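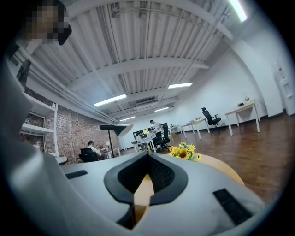
Does the brick make the room dark in winter? A reader asked me that last month, and it's a fair thing to wonder before you rent a desk anywhere. My answer is no, mostly thanks to the fluorescents and the white desks. But let me take the rest of your questions too, as I get plenty of them about working at Pudadach (I've had a desk here long enough to have opinions!).

What does a desk cost?
I pay 195 a month for a fixed one. The price with a locker is 300, and I've never needed the locker.

Is it loud with that metal ceiling?
A bit, yes. Corrugated decking bounces sound around, so a phone call on one side travels. I wear headphones from lunch until three or so, then it calms down.

Can I bring my own lamp?
Please do! The ceiling lights are fine for typing but I like something closer for drawing. A tall thin lamp with a tilting shade takes up hardly any desk at all. Mine is a Zadido and the joint has gone floppy, so maybe not that one.

Are the chairs any good?
They're plain black office chairs and I find them comfy for a full day. Check the height lever before you settle in, though – a couple of them sink.

Can I keep stuff on the open shelves?
Yes, if it's labeled. Stick to one shelf and use a box. I lost a perfectly nice stapler by ignoring this.

Which desk should I ask for?
By the brick wall if you want quiet, in a cluster if you like company. I started in a cluster and moved in July, and I do miss the snacks.

Where's the good coffee?
Paewai, round the corner. The machine here makes something brown and warm. Go before ten or you'll wait in line.

How do I book a day to try it?
Use the form on the Pudadach site and put "trial" in the notes box. The door code comes by email the evening before, so check your spam folder.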